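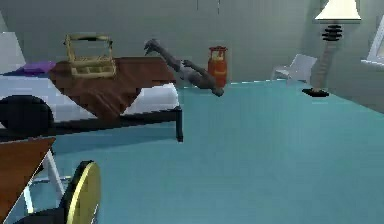
Itow Bed Loan: second progress report to the Vundent Fund
Covering the period to the end of June
Prepared by Manuela Gentile, scheme manager

Summary

The scheme lends beds to households in Itow that haven't got enough of them. At the end of the period 18 beds were out on loan, against a target in the original bid that I would describe as written in the first flush of enthusiasm. I wrote it, so I am allowed to say so. We are behind on numbers, ahead on repairs, and underspent by £3,445, which I should like to explain before anyone at your end gets ideas about having it back.

Loans

Demand has not been a problem. Most referrals come from the two primary schools and the health visitors, and a growing number come from people who have seen a bed going into the house next door and want to know how that works. We have been pleased with this last group and a little slow in answering their calls.

The commonest request is still for a single. The commonest donation is still a king size with a padded headboard, offered by someone who would like it gone by Thursday. We now ask donors to measure the bed and also to measure the stairs. One gentleman told us his bed must be able to come down the stairs as it had gone up them. This was before we learned that the window had been replaced since.

Households keep a bed for as long as they need it. The bid assumed that would be a year at most, after which beds would flow back to us and out again in a pleasing circle. So far 2 have come back. One was outgrown. The other was returned by a family who had been given a better one by an aunt, and who had cleaned it so thoroughly that we had to look up the loan number to be sure it was ours. I suggest we stop reporting "circulation rate" as a headline measure and report nights slept in a bed instead. I appreciate that this makes us look better. It is also what the money is for.

Mattresses

Your assessor asked last time why mattresses take up so much of the budget. Frames can be mended, sanded, bolted and argued with. Mattresses can only be accepted or refused. We take them with the fire label attached and no staining, and that rules out most of what we are offered, sometimes to the visible hurt of the person offering it. Everything else has to be bought new.

We changed supplier in the spring. The old one was cheaper and delivered on a day of its own choosing. The new one, Danladi, charges a little more and turns up when it says it will, with the result that Ye-seo no longer spends her mornings sitting in a cold unit waiting for a lorry. We count this as a saving although there is no column for it in your template.

Bedding

The bid had no line for bedding at all. It seems to have been thought that people who lacked a bed would have plenty of sheets. We have been making up packs from donations: one fitted sheet, one duvet and cover, a pillow and a spare blanket. Blankets arrive in great quantity, pillows hardly ever, and fitted sheets in sizes that correspond to no mattress known to me. Children choose their own cover where there is a choice. The dinosaurs went in the first fortnight. There is a beige set which has been politely declined by every child to whom it has been shown and which I have now taken off the shelf out of respect for its feelings.

We would like permission to move part of the underspend into a bedding line. A short costing is with your office already.

Workshop and repairs

Ye-seo Kong joined as workshop lead at the start of the period and has made sense of what was previously a heap. Slats are sorted by length. Bolts are in jars. Side rails are tied to the headboards they belong with, a step which had not occurred to any of us and which has cut the time needed to put up a bed in someone's house by a good deal. She has also run 5 evening sessions for people who wanted to learn basic furniture repair. Attendance was good at all of them except the one that clashed with the football, at which she and a man called in by the rain mended a bunk ladder together.

She would like a second workbench. I would like her to have one.

Bookings

We moved our delivery bookings on to Nonix in the second month, as agreed. It does the job. It also insists that every appointment have a "guest", a "host" and a "check-out time", so for several weeks our borrowers received a cheerful message asking them to leave their bed by eleven in the morning. One mother rang us in some distress. The message has been switched off and we have apologised to everyone who got it. Staff who want to add a booking should still use the desk machine, as the phone version shows all addresses in alphabetical order of town, and we only have the one town.

Spending

The underspend of £3,445 has three causes. The workshop lead post was filled later than planned. Van hire came in low in the months when the van was off the road and we borrowed one from the garden centre for the price of the diesel and a smell of compost. And the storage unit gave us a rent-free month after the roof let in water at the end where, by good luck, we keep the metal frames.

No single line is overspent apart from tea.

What has not gone well

Follow-up visits. We promised one to each household after three months and have managed fewer than half. Those we did make were useful: we found a loose side rail, a cot mattress being used on a full-size frame, and a top bunk serving as a home for a large number of jigsaws. All were put right except the jigsaws. I propose to make the first follow-up a phone call and keep visits for bunks and for anyone who asks.

Next period

We plan to bring the follow-ups up to date, open referrals to the housing office, and settle the question of what to do with king-size headboards, of which there is presently a wall. If any of your other grant holders has a use for padded velour, please pass on my number.

The spending sheet is attached separately. The workbench quote is on its second page.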